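Subject: Re: [teleop-users] how many demos before it stops dropping things?
List: teleop-users
Month: February

> We're at 200 demonstrations of a plain pick and place into a box and the
> policy still lets go too early on maybe a third of the tries. All of them
> were recorded by one operator with the glove. Do we just need more, or is
> there something wrong with how we record? I've seen people quote 3,000
> and I don't have the operator hours for that.
>
> Also, does anyone mix objects in one session, or do you keep one object
> per session?

I'd look at the recordings before adding to them. We had the same early release on the Trurar cell last year, and more episodes did nothing for it. Our operators were opening the hand while the arm was still moving down. With the glove it feels natural, the way you'd toss something into a drawer at home. The policy learned that opening the hand goes with moving down, and it did that wherever it felt like it.

What we changed was small. The operator now stops over the bin, holds still for a short beat, and then opens. We also stopped trimming the pauses out in post. Our cleanup script (the one Neltano shared on this list) cuts idle time by default, so check whether yours does too. Ours was removing exactly the part we needed.

On objects, we mix. Tape roll and fruit on the same table, in whatever order the operator likes, with the layout changed every 20 episodes. 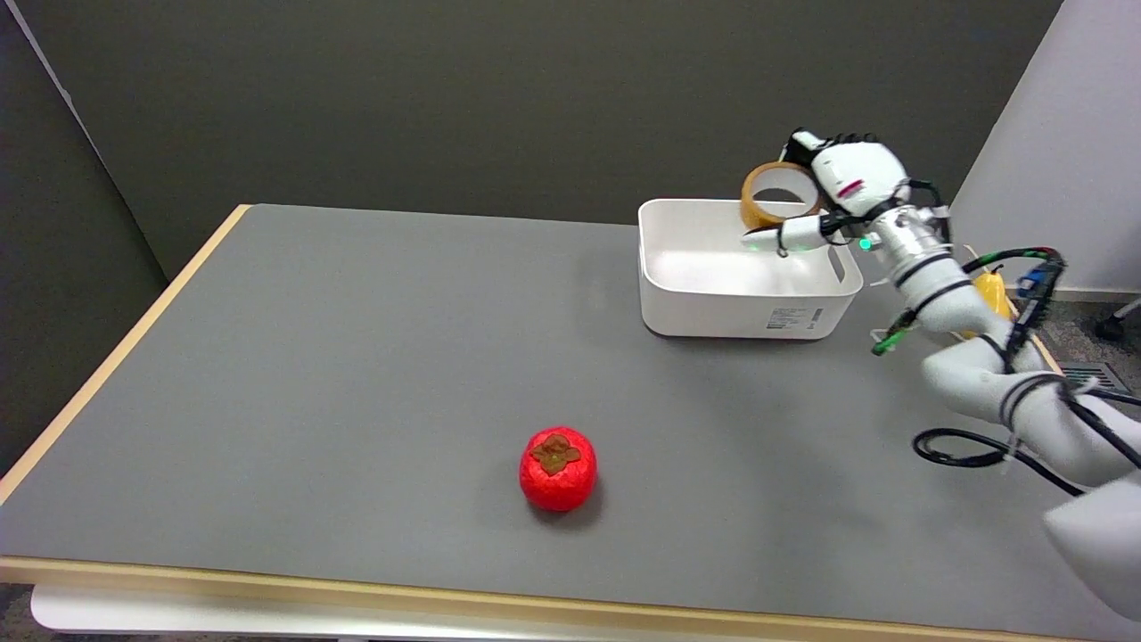

**Grasp and release**

For the tape we ask for a grip that keeps the roll upright over the rim, fingers on top and thumb coming from the front. If the roll tips on the way over, the operator finishes the episode anyway and marks it. We used to throw those out. Now we keep them in a separate folder and add back the ones where the operator fixed the grip before letting go – those have been more useful to us than another clean run.

Round things are a different problem. The glove closes further than you think on something squat, and the fingers end up pushing it across the table. Have the operator come straight down and close slowly.

**Operators**

One operator for everything would worry me more than the 200. Ours all have habits. One always comes in from the right, another lifts much too high. With six people recording, the habits mostly wash out. If you only have the one person, ask them to change the approach direction on purpose between episodes and write it in the log.

**Cables**

Not what you asked, but check that your cables have slack through the whole reach. When a loop goes tight near the wrist the operator feels the arm lag and starts to compensate, and you end up with that in the data. You can find it by plotting commanded against measured wrist angle.

As for 3,000, I don't know where that number comes from. I'd record a small new batch with the pause in it, train on that alone, and compare it with what you have. If the early release goes away you have your answer.

Which glove firmware are you on? The older Quintero build had a delay on the thumb channel that looked a lot like what you describe.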